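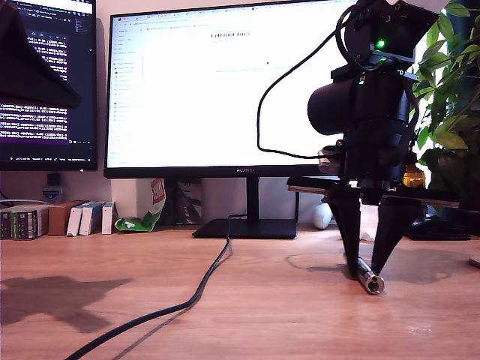
The Wimitz droop is a fault in small desktop robot arms, named for the Wimitz workshop, where it was first written up one February. An affected arm closes its gripper on a part, reports success, and then sinks until the fingers are pressing the part into the desk. The log continues to describe this as holding.

The usual cause is a shoulder motor that overheats and cuts its own torque without telling the controller. In the Wimitz tests, 118 of 1,989 grasps ended this way, most of them after 20 minutes of steady work. Damage was limited to 3 gripper fingers and a tabletop.

Zeten, which makes the controller, at first classed the droop as "compliant behavior." A later firmware update added a temperature warning, switched off by default.

See also: Thermal cutoff; Phromma gripper; Tilum stall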